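3. What changed on the packing side

Our group spent February at the Bindament site in Cairns, where hand-held grippers are used to record picking work before the Winar cell takes it over. Before the change, one shift handled 1,274 items by hand. The cell now takes 200 of those, mostly the plain shapes. We asked 10 workers what was different for them.

Most talked about the pace. People used to set their own order of work, and now they fit around the cell. Wiping down the tables is still done by hand and is not in the plan.

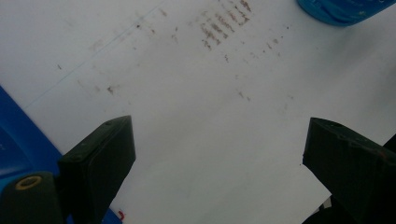 Leidy Sánchez told us her wrists hurt less than last year, but she talks to fewer people in a shift, and she would like that written down too.

We also looked at training. New staff get 73 minutes with the gripper — less than the manual asks for — and learn the rest from whoever is next to them. Large rounded items take the most practice, as both fingers have to close at the same height.

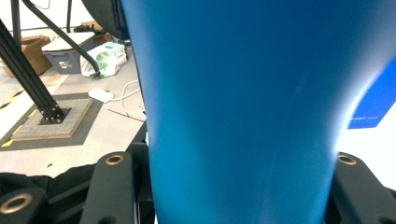
The Umside office wants the same training there, with a longer first session. Three workers said they would teach it if the hours were paid. Pay for that was still open when we left.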